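I changed phone carriers in September after nine years with the same one, and it took me most of a month to get back into everything. I'm writing it down mainly so I have a list for next time.

The old plan was with Wutier. It was $38 a month when I signed up and had crept well past that. Stiment had the same data for less, so I filled in the form, ticked the box to keep my number, and went to bed. Porting was supposed to take a few hours.

By 7 a.m. the old SIM was dead and the new one wasn't live. That would have been fine if all I wanted was to make calls. My problem was that I use text message codes to sign in to nearly everything, and some of those accounts had picked that morning to ask for one.

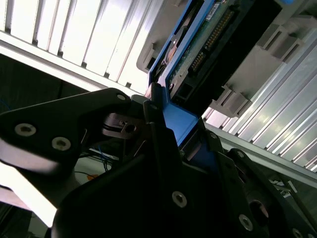
My email was the first to go, and the backup address on it was one I stopped using years ago. The recovery codes were saved as a text file, which I was pleased with myself about until I remembered where. They were on a hard drive out of my old desktop. If you've got a drive sitting in one of those blue caddies that slide into a bay, and you haven't looked at what's on it lately, put that on your list before you touch your phone plan. Mine had the codes in a folder called "misc new". Four of the ten had already been used and I hadn't crossed them off.

Once I had email back I could start on the rest. I use Tradamik for passwords, and it held 294 logins. I went through the lot over several evenings. A good third were for shops I'd bought from once, and I closed those where the site would let me.
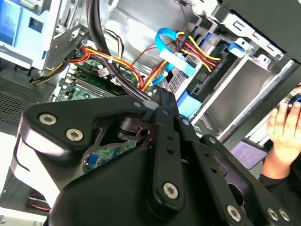 The bank was the slowest. They would not take a code by email, and they would not change the number on file without texting the old one first. I went around that loop twice on the help line before someone told me I could take my licence into a branch. The branch visit took ten minutes. I had spent a good deal longer than that on hold.

Stiment finally sorted out the port two days later. The account number I had entered was the one printed on my bill, and Wutier uses a different one for transfers. It's in the app, under settings, three screens down. I had no phone service for the whole of that time, though home internet was fine.
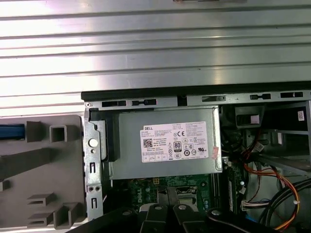 Since then I've moved everything I can off text messages and onto an authenticator app. I also bought two hardware keys, one for my keyring and one that stays at home. My desktop is a Dell, like the one with its side cover off in the photo, and the key worked in it without installing anything. The work laptop wanted permission from IT, so that one still uses the app.

Mendonça, the credit union where I keep my savings, only supports texts. I wrote to ask whether that would change and got a form reply with a ticket number ending in 668. No answer yet.
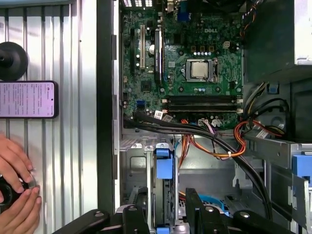

Tower on its side, phone resting on the panel.

What I'd do next time, in order: print fresh recovery codes, change the backup email, find the transfer number in the carrier's app, then start the port in the morning on a day when I don't need to pay anyone. I would also leave the old plan running until the new SIM has received at least one text.

The new plan is fine. Coverage drops out in the basement, same as the old one did.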